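Thread on something I get asked by HR people moving staff overseas: how medical evacuation cover works inside an international group health plan, and where it stops.

1/ Evacuation and repatriation are separate benefits. Evacuation moves the patient to the nearest place that can treat the condition. Repatriation moves the patient to the home country. Many plans include the first as standard and sell the second as an option.

2/ "Nearest" is decided by the assistance company's medical team. The treating doctor is consulted. The employee's preference does not bind anyone, and neither does yours.

3/ The trigger is that adequate treatment is unavailable locally. A hospital that is adequate but crowded, or where staff speak little English, normally fails the test. Employees read "adequate" as "what I would get at home." Correct this before departure.

4/ Pre-authorization. If the family books its own flight and submits the invoice later, most wordings allow the insurer to decline it in full. The Skeserance wording we use for our Pemville office pays up to $1,500 on an unauthorized transfer and nothing past that.

5/ Check who may open a case. In our August renewal the list was the member, a spouse, or the hospital. We had the employer's duty contact added. The change took one email and did not alter the premium.

6/ Companions. One adult is usually covered for travel. Lodging is often capped per night and by number of nights. Ours stops at 22 nights, and a child left behind with no second parent in the country is a separate clause — if the clause exists at all.

7/ Return leg. After discharge someone has to get the employee back to the post. Some plans pay economy fare to the country of assignment, some to the home country only, some neither. It sits under "ancillary travel" in the Clernel booklet, page 2 of the schedule.

8/ Pre-existing conditions. A group plan may waive the exclusion for treatment and keep it for evacuation. These are two sentences in two sections. Read both. We have 415 covered lives and found the mismatch only when a claim came in.

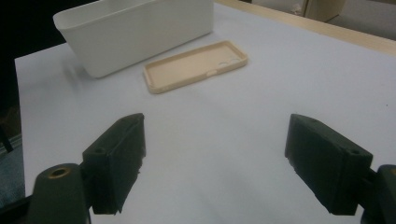 9/ Ilir Trajkovski replies that our point 4 is too gentle, as his plan has no partial payment on unauthorized transfers, and asks whether the insurer will accept a call logged by the hospital as notice.

10/ On ours, yes, if the hospital has the policy number and gets a case reference back. A call with no reference was treated as no call. Put the policy number and the assistance line on a card and in the phone contacts of both spouses.

11/ Last item: test the line. Call it at night from the assignment country on a local SIM. Some toll-free numbers do not connect from abroad — ask for the direct-dial number and print that one on the card.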